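3.2 Nachuntersuchung und Höranstrengung beim Essen

In die Auswertung gingen 192 Personen ein, die in der Ambulanz Dirnuden mit einem Hörgerät versorgt wurden. Die Anpassung erfolgte nach dem Protokoll von Carrasco und Painemal. Das Sprachverstehen wurde in Ruhe und im Störgeräusch gemessen, die Höranstrengung mit einem Fragebogen zu Alltagssituationen, darunter das gemeinsame Essen am Tisch (Abb. 4).

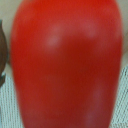

S. 589

Die Teilnehmer wurden im Dezember noch einmal eingeladen. Von ihnen erschienen 13 nicht zum Termin; ihre Werte sind in Tabelle 2 nicht enthalten. Im Störgeräusch verbesserte sich das Sprachverstehen im Mittel um fast 19 Prozentpunkte. In Ruhe war der Unterschied klein und statistisch nicht gesichert. Auffällig ist, dass die Angaben zur Höranstrengung mit diesen Messwerten nur schwach zusammenhängen. Einige Personen mit gutem Messergebnis berichteten trotzdem, dass sie einem Gespräch bei Tisch nach kurzer Zeit nicht mehr folgen wollen.

Abb. 4: Zur Situation »Essen am Tisch«. Platzset und kleiner runder Teller auf schwarzer Tischdecke.
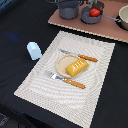

Dagegen wendet Cosimo Zanetti ein, der Fragebogen unterscheide nicht genug zwischen Müdigkeit und Höranstrengung, und eine schwache Korrelation sei deshalb zu erwarten. Dieser Einwand ist berechtigt. Wir haben die Frage nach der Müdigkeit nur einmal gestellt, am Ende des Bogens, und können die beiden Größen nachträglich nicht trennen. Für die Folgestudie in Brinen ist eine getrennte Skala vorgesehen.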